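4. Setting Up the Board and Sorting the Shapes

OK, you've got the Brerkinon box open and the packing paper is all over the floor. Good! Leave it there for now and let's get the board down first, since everything else in this section happens on top of it.

1. Pick a flat surface at a height where you can look down on the whole board without leaning. I like to stand for this part, but my knees are fine and yours may not be.

2. Lay the maple board down with the smooth side up. Run your palm along the grain (along it, please, I've had a splinter going the other way) and feel for any rough spots on the edges. A quick rub with fine sandpaper takes care of those.

3. Press on each corner in turn. If one of them rocks, fold a bit of card and slide it underneath until it stops.

Caution: don't oil the board before the first game. Fresh oil makes the blocks slide, and it can leave marks on the painted ones. Give it 10 days if you've already gone and done it.

4. Take out the blocks and put them on the board with plenty of bare wood between the colors. Reds go one to the left and one to the right, greens to the upper right, and blues can go wherever there's room. I know it's tempting to line them all up in a neat row, but you want to be able to get your fingers around each one.

5. Stars go down flat side up, as if you were cutting a thick cookie. Prisms rest on a long face with the ridge on top. Cubes can sit at any angle you like, and I never bother squaring mine up.

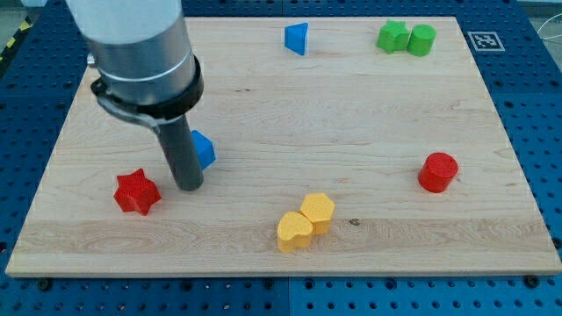 Haris Kakakhel wrote in to say that his kids at the Mudthorpe playgroup do much better if the two greens start out together, and that he leaves a full hand's width around every other block. I tried it his way over a weekend and I've stuck with it ever since, so go ahead and treat that as part of step 4.

6. Now check your blocks against the card in the lid. The Birnstead set has 13 and the bigger Grewal set has 17, and the cards look very much alike, so read the name at the top before you start hunting under the couch for four blocks you never owned. (Yes, I did.)

Note: you don't need the whole set out to play. For a first game, a handful is plenty, and the rest can stay in the bag.

7. Pick one block, say its color and shape out loud, and move it to an open spot on the board. Then it's the next player's turn. Full rules are in section 5.

Putting it away: wipe the board with a dry cloth and store it flat. Mine stood on end behind a radiator for most of January and came out with a bow in it that 70 pounds of encyclopedias couldn't fix.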